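Drallel TV Help Desk – Ticket 2000-156
Subject: Season 4 of "Skovasley" plays the finale first
Status: Closed, then reopened, then closed

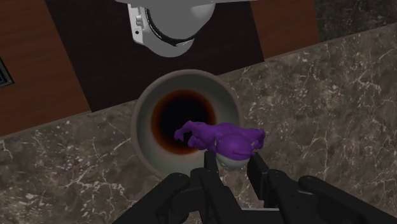 Purple toy figure over a round sink basin, marble countertop.

March 15, 2023
Customer reports that choosing episode 1 of the new season starts episode 10. She now knows who burned down the hotel and would like it noted that she did not want to.

Update 1
Asked customer to sign out and back in. Episode 10 again. She watched a little more of it this time, by her own admission.

Update 2
Reproduced on our Tanabe set-top box. Web player is fine, phone app is fine. On the box, the season list is sorted as text, so 10 lands ahead of 2, and the "start from the beginning" button picks the last item added. Two bugs, getting along nicely.

Update 3
Cleared the episode cache and pushed a fresh list from Trikiser, who supply our show data. Episode 1 now opens first. Episode 2 opens with the recap for episode 10. Reopened.

Update 4
Trikiser had the recap clips filed under the old order. They have refiled them. Checked all 10 episodes on the box, start and recap – all correct. I have now also seen the hotel burn down.

Workaround for older boxes until the June update: open the season list and pick the episode by hand. Do not use "start from the beginning."

Customer asked whether we can refund a surprise. Sent one free month. Closed.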